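Home and Small Shop Automation > General talk > Can a machine clear and wipe a table yet?

Page 1 of 2

drakano_fan
Joined: June
Location: spare room

I want to ask a simple thing and I hope it does not become a fight. My sister runs a small sewing workshop, two rooms, one big cutting table. Every evening someone must pick up pins, thread ends, scraps of cloth, put the scissors back, then wipe. She asked me if there is a machine that can do this now. She has seen videos. I told her I will ask people who know more.

So: can it be done today, in a real shop, without a person standing next to it? I don't mean in five years.

oldplaner
No.

Sorry, longer answer. I have worked in a cabinet shop most of my life and we have machines for everything that repeats. Cutting, edging, drilling, all fine. Clearing the bench at the end of the day is still a boy with a brush. The bench is different every evening, and that is the whole problem.

mirelle_k
I don't agree with the "no". A floor vacuum is a machine that does a household chore, and it manages a different floor every day. In our flat it has run for years. It gets stuck under the radiator sometimes, I pull it out, it continues. Why must the table be perfect when the floor doesn't have to be?

oldplaner
Because your vacuum does not pick up the scissors, it pushes them. On a table they go over the edge.

mirelle_k
Fair. But then put an edge on the table!

hal_from_packing
We tried a Tunirow arm at work for putting parts in trays. When the parts came in the same position it was very good. When they came in a heap it was slower than the slowest of us, and I include myself. The sales person spoke a lot about "learning from demonstration". I asked who would demonstrate and he said you will.

drakano_fan
This is interesting for me, the demonstration part. What does that mean in practice? My sister would not mind showing a machine how she does it, if it takes an evening. She would mind if it takes a year.

Admin note: the next post was moved from the thread "Wuvum gripper, first impressions", where it was off topic.

I have been doing the demonstration part for two months, in my kitchen, so I can say what it is like. You take the gripper in your hand and you do the chore with it, in place of your fingers. The camera on it keeps what it sees. Later the same views are used to teach an arm. The project is called Admasu and it is small.

My chore is the table: pick up, put in its place, wipe. I thought it would be the easiest of all chores. I will put three views between tries, fingers open, so you see what the machine has to work with.
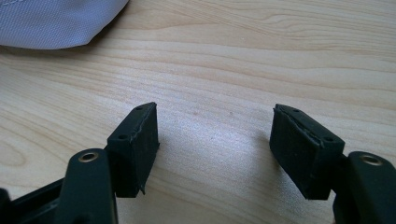
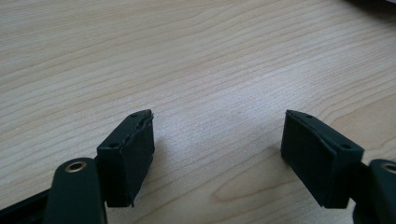
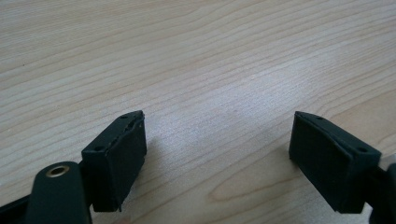 Posted by Sumeya Kassa
Member, Admasu kitchen group | 20 posts | Addis Ababa

Please look at the wood first. To you and me it is a table and we stop seeing it after one second. For the machine the grain is a lot of lines, and some lines bend, and in the middle there is a pale patch where the light falls. In the first view there are also a few tiny dark specks. Is a speck a crumb, or a mark in the wood? I touch it with my finger and I know. The gripper has no skin, so it must guess from the picture.

Then look at the pads. The left one is ragged along its edge in all three. It still closes well enough on a spoon or a cup handle. On a sheet of paper it is bad, and on a thread it is hopeless, I am sorry to say this to the sewing person. I try a thread 10 times and I get it maybe when I am lucky.

About the question itself. A machine can pick up a cup from a table like mine and put it where you want. I have seen an arm do it after our lessons and I was proud like a mother. Clearing the whole table alone, with someone's keys and a wet receipt on it, I have not seen. Wiping is in the middle: the movement is easy, but to know when the table is clean is difficult.

Sumeya

drakano_fan
Thank you, this is the answer I hoped somebody would write. The cutting table of my sister is also light wood, and the pins on it are hard to find even for me.

oldplaner
Good post. It supports my "no", I think.

mirelle_k
It does not. She says the cup works – that is a chore. If I had a machine which took all the cups from my table to the sink every night I would pay for it today.

oldplaner
And what would you pay? An arm, a stand, a person to fix it when it stops. For cups.

hal_from_packing
Question for Sumeya. Do you wear out the pads fast? At work we changed ours every few weeks and the Tunirow people said this was normal, but they also sell the pads.

Sumeya Kassa
Hello Hal. The facing goes first at the edges, where it touches the table when I come in low. I come in low too often, this is my bad habit. I glue it back and continue. I don't know yet how many weeks is normal.

For the pins, a magnet. I am serious. You don't need an arm for pins, you need a magnet on a stick, and for the thread a small vacuum. Then the machine has only scissors and big scraps to think about.

benchdog
I come to this from the other side, I build jigs. Everybody here talks about making the machine clever enough for the table. Make the table simple enough for the machine. A tray with a shape cut out for each tool, scissors go here, ruler goes there. Then half of the clearing is done because people put things back themselves.

mirelle_k
People do not put things back themselves. Have you met people?

benchdog
In my shop they do. The empty shape looks bad so they fill it.

drakano_fan
I showed the thread to my sister. She likes the magnet. She does not like the tray because she has tried one and the shears were always on top of it and never in it. She asks if Sumeya would like to come and try the gripper on real fabric scraps, I told her it is a little far.

Sumeya Kassa
Please ask her to post me a bag of scraps! Cotton and something slippery, if she has it. I will try them and write here how it went, also if it goes badly.

oldplaner
It will go badly with the slippery one.

Sumeya Kassa
I think so too, but I want to see how.

Next page >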